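Week 6 notes: When the arm turns up at work

I spent a good chunk of last June at Virnar, a kitting shop in Moltonwood that packs small parts for toy and furniture makers, and I'm going to lean on it all term (sorry in advance!). There were 39 people on the floor when the first arm went in, and 36 a year later. Before you write "automation cut three jobs" in your essay, go back to the Vondráček reading -- two retired and one moved to the coast.

What did change was the labour inside the jobs. Sorters who used to handle more than 40 trays a shift were now setting out blocks, watching the grip and fixing misses. Some loved it. Others told me their hands were bored and their eyes were sore, and I'd take that complaint seriously. Look at how small the pick is: one little green block, held just off a wooden tabletop.

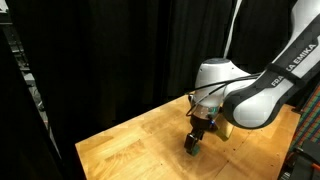
Who gets to press stop?

At Virnar it was the supervisor at first, then anyone on shift. Have a think about what that does to pay grades, and to who gets blamed for a slow day. The Brulitico agreement (in your reader) has a decent clause on retraining hours, though I reckon it's vague on night crews.

For the tutorial, bring one task from a job you've had and tell us which bit you'd hand over.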